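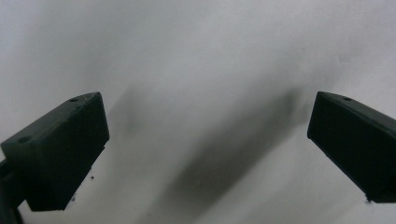
White, with a soft grey shadow across it.

So I have been painting the hallway. Those of you who've been getting this newsletter for a while will remember I announced the hallway last winter, with great confidence, and then went quiet on the subject. Well, it's July again and I'm back in there with a roller in my hand, and what I want to talk about this month is white. Plain old white paint. I had no idea how much I had to say about it until I started typing, so put the kettle on.

When we bought the house every wall in it was a kind of tired apricot. I'm told it was very smart once. It went with the carpet, which was also apricot, and with the bathroom basin, which still is. The plan was always to go white, because white is easy, isn't it? You walk into the shop and you ask for white. That was my entire strategy and I walked into Bruline with it on a rainy afternoon and came out an hour later with a fistful of colour cards and a sort of headache behind one eye.

(Bruline, for the newer readers, is the paint and hardware place behind the bakery. Go for the paint, stay for the sausage rolls next door. Parking is awful before nine and fine after that.)

The trouble is that there are whites with yellow in them and whites with blue in them and whites with a drop of black, and on the card they all look the same until you put them next to each other, and then they look like mud and ice and old teeth. I took home four sample pots. I painted big squares of them straight on the hallway wall, over the apricot, and that was my first mistake. Everything looked blue. Even the creamy one, which on the card was practically custard, went on over that apricot and looked like the inside of a fridge. I had a small sulk and moved the coat rack in front of it, and that is where matters stood for most of a year.

What got me going again was Lama Qudah, who lives over the back fence and who used to do colours for a firm of architects before she had the twins. She came through to borrow the big ladder, looked behind the coat rack and said, very kindly, that I'd been asking the wall a question it couldn't answer. Then she sent me off to get some big sheets of card, the thick sort that kids use for school projects, and told me to give each one two coats, right out to the edges, and leave the wall alone.

I can't tell you how much better this is! You can carry the card about. You can stand it up behind the door where it's gloomy, and then take it down to the front end where the sun gets in, and hold it against the skirting and the floorboards and the ugly basin if you must. You can prop it on the hall table before breakfast and have a look at it again when the lights go on at five. Lama says to look at shadows more than at the paint itself. Every white looks white enough when light's falling straight on it, and the differences come out where something throws a shade across it. So I spent a fortnight holding things up in front of bits of card. A colander. My own hand. The dog went past a few times. On one card the shadow went a bit green (no thank you), and on another it was nearly mauve, and on the one called Ciment it was a soft, ordinary grey, the sort of grey you'd never notice, and I thought, right, that's my hallway.

Ciment is a silly name for a white, I grant you. It sounds like a driveway. It's a warm-ish white with a touch of grey in it and I've had to say "no, it isn't concrete coloured" to just about everyone who's asked, including my mother, twice on the same phone call. The runner-up was Matar, which is a bit brighter and a bit cooler, and I do still think about Matar. If your place faces north and gets buckets of sun I reckon it would be gorgeous. Ours faces south and is basically a tunnel with hooks in it, and Matar in the tunnel looked like a dentist's.

Now, the actual painting. I did get help for the ceiling, I'm not proud. Lucimara Tavares came and did it for me over a morning, and she let me follow her around asking questions, which not every painter will put up with. A few things I picked up, in no special order.

Sugar soap the walls even if you think they're clean. I thought ours were clean. The water in the bucket was the colour of tea.

Fill, sand, and then turn all the lights off and run a torch along the wall sideways. Every lump shows up. I found a whole ridge near the meter box that I'd walked past for six years without ever noticing, and now that I've sanded it back I look for it every time and feel pleased with myself.

Prime over a strong colour. I'd been planning to skip this step and just do extra top coats, and Lucimara looked at me the way my old maths teacher used to. The primer she likes is Bovetard, which smells like a swimming pool but goes on thin and dries quickly, and the apricot was gone after two coats of it. Gone! I stood in the hall in my socks and could have cried. It looked bigger already and I hadn't opened the good paint.

Box your tins. I'd never heard of this. If you're using more than one tin of the same colour you tip them together into a big bucket and stir, so that any tiny difference between them gets mixed out. I asked whether there really would be a difference in a white and she said whites were the worst for it.

Keep a wet edge, work from the top down, don't go back over a patch that's started to drag. I did go back over a patch that had started to drag. It's behind the coat rack now, and the coat rack has turned out to be the most useful thing in the house.

And wash the roller before you stop for lunch, even if lunch is only going to be ten minutes. Lunch is never ten minutes.

The walls took me two weekends, what with the cutting in around the picture rail, which is fiddly and which I'd like never to do again. I've decided on flat for the walls and a low sheen on the woodwork. There was a lot of discussion about this. The argument against flat is that it marks, and we've got a dog and a bicycle and a person in the family who leans on walls while taking his boots off. The argument for it is that it looks so soft and lovely, and shine shows up every bump in old plaster, and our plaster has plenty. Soft and lovely won. Ask me in a year and I may have a different view. I've kept a jam jar of Ciment with the lid on tight for touching up, labelled with the date and the room, because I've learnt something from the shed, where there are eleven unlabelled tins left by the people before us and every one of them is apricot or nearly.

A couple of you wrote in after the last newsletter asking about painting over wallpaper. I haven't done it, so I'm the wrong person, but I passed it on to Lucimara and she said to test a corner with a damp sponge first and see if it bubbles. If it bubbles, off it comes. If it doesn't, she'd probably still take it off, but she understands why people don't want to. So there you are, make of that what you like.

The other question that keeps coming up is ceilings, and whether they should be the same white as the walls. I did ours the same, at half strength. You can ask for that at the counter, they just put in half the tint. It's a nice trick for a narrow hall with a high ceiling because there's no hard line where one white stops and the other begins, and your eye sort of slides up. In a low room I'd think about it a bit more. Lama's done her whole back room in one colour, ceiling, doors and all, and it's like sitting inside an egg. I mean that in a good way. I went in for five minutes to return her card and stayed for an hour.

Still to do: the front door (inside face), the little shelf over the heater, and the light fitting, which I've never liked and which looks even worse now that everything around it has been smartened up. I'm thinking about a plain glass shade. If you've had any luck finding second-hand ones please send me the name of the place, and if you've got a spare painted card or two in a warm white that you've finished with, I'll swap you for mine. They're under the spare bed, and I've got Matar going begging.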